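Hi Tanko,

Quick catch-up on the Koltham wash kits before the February money goes out. I know you only asked for a paragraph, but there's a bit to get through, so make a cuppa first!

We've packed 150 kits so far, which is where I told you we'd be. The first 30 went to the Pladville house and the rest are on the shelves at Koltham in labelled tubs. Asabe Adeyemi has been running the packing afternoons and she's got a proper rhythm going now: towels folded first, bottles stood up at the back, soap last so it doesn't end up squashed under everything. We finish by 4 pm most times, which is a big improvement on the first go, when I was still hunting for lids at dinner.

**What we've spent**

Mostly towels and toothbrushes. The Shehu order came in under what I'd put in the budget, so I've moved the difference across to soap dishes (I emailed you the change, it's the one with the messy subject line, sorry). Freight was dearer than I'd hoped. The receipts are all in the shared folder except the one from Druveo, who've promised to resend it.

**Soap and dishes**

I went back and forth on this more than any grown woman should. The original plan was liquid soap in pump bottles, but 11 of them leaked in the tubs and we had to wash a whole stack of face cloths. So we're on bar soap now, and bar soap needs somewhere to live. I wanted a dish with a bit of a rim on it, easy to wipe out, and in a cheerful colour, as so much of what we hand over is grey or navy.

The one I like best is a two-tone thing, bright yellow inside with a white base around it, and a pink bar sits in it nicely with a bit of tray to spare at the front.

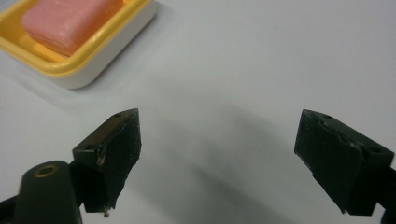
Asabe thinks the yellow will show up grubby marks sooner than a darker one would, and she may well be right, but I'd sooner people could see when it wants a rinse. We've agreed to put 20 of them into the next lot of kits and ask the Pladville house how they go. If the answer's good I'll order the rest in one hit and save on the delivery.

**Still to do**

- Chase Druveo for that receipt (again)
- Find a cheaper box, the current ones go soft at the corners
- Rewrite the little card that goes in the top of each kit, the print's too small
- Book the hall at Koltham for the next two packing afternoons

One thing I do need from you is a yes or no on moving the leftover pump bottle money into combs and nail brushes. It's not a huge amount but it's in a different line of the budget, and I don't want to muck up your spreadsheet. An email is fine, or ring me any morning before 10.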